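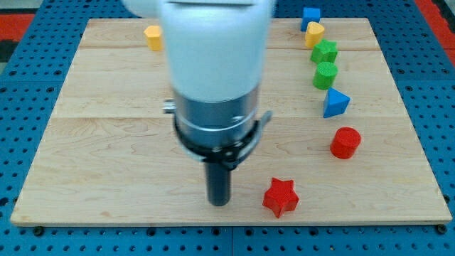 Language was the wrong way in, Mieke Segers wrote under the first post about Flarkine, and no amount of nice video would change her mind. If you know where the block is and where you want it, she argued, you write down the coordinates and you push. Putting a sentence in between just adds a place to be misunderstood.

Snædís Fogh has read that comment several times. She leads the control software on Flarkine, which takes a typed instruction and a camera view and puts out small motions for an arm that pushes colored blocks around a board. She doesn't think Segers is entirely wrong.

"For one block and one target, she's right," Fogh says. "I'd be embarrassed to sell you this for that."

So who would she sell it to? I ask this early, and I ask it again later, and the answer doesn't get much firmer. She talks about people who need to change a job in the middle of doing it. Someone types "push the red star toward the green cylinder," the arm starts, and they type "no, more to the left." The older system, Todo, would have finished its first plan and then looked at the new request. Flarkine is supposed to bend the motion while it's going on.

"Supposed to" is my phrase. Fogh's is "does, mostly."

The arm doesn't grasp anything. It has a straight rod for a tip, and everything happens by nudging. That sounds easier than picking things up, and I said so.

"Everybody says that," Fogh says. "Push a cube off its center and it turns. Push a star and it depends which point you caught. The software never gets to hold the block still and think."

Her team collected 1694 pushes with a person steering, then had other people write a sentence for each one after the fact. I wanted to know how far those sentences could be trusted. Two people can watch the same push and one will write "move the star down" while the other writes "separate the star from the blue triangle." Fogh agrees that this happens constantly. She calls it useful, as the model learns that several descriptions can fit one motion. I'd call it useful if the model also learned when a description fits badly, and she concedes they haven't measured that.

What they have measured is a set of 188 instructions held back from training. She gave me the success rate and asked me to leave it out until the tests have been run again, so I will, though I'll say that a push counts as a success when the block ends up close to where it was asked to go, and "close" was picked by the same people who built the thing. When I brought this up she didn't argue.

"Afia set the threshold," she says. "She set it before we had any results, if that helps."

It helps a bit. Afia Opoku wrote the scoring script and also the part of the controller that limits how far the tip can move in one step. I asked her what fails most often.

"Two blocks of the same color," she says. "You say 'the blue one' and it commits. It ought to hesitate, or ask. It just picks one and goes, and it looks very sure of itself."

That bothered me more than anything else I heard. A planner that can't find a path will normally stop and give you an error. This one has no such habit. Given an instruction with two possible readings, it produces smooth, confident motion toward one of them, and a person watching might take the smoothness as a sign that it understood. Fogh says a clarifying question is on the list for September. Opoku, when I repeated this to her, said it was on the list last time too.

There's also the matter of what the language model is doing once the block has been named. In one test they swapped every verb for nonsense and kept the nouns. The arm still did the right thing in 16 of the trials, more than Fogh had expected.

"It reads the nouns and guesses the rest," she says. "On this board the guess is often good, because there are only so many things you'd want to do with a star and a cylinder. I wouldn't want that guess made in a kitchen."

Would she let it run anywhere other than on the board? She thought about it for a while. A group at Nedden has asked for the code, she says, and she's willing to share the controller and the logging tools. The trained model she'd rather keep back until the verb test looks different.

I asked what she would write back to Segers.

"I'd ask her to come and type something," Fogh says. "She'd break it in ten minutes, and we'd have the log."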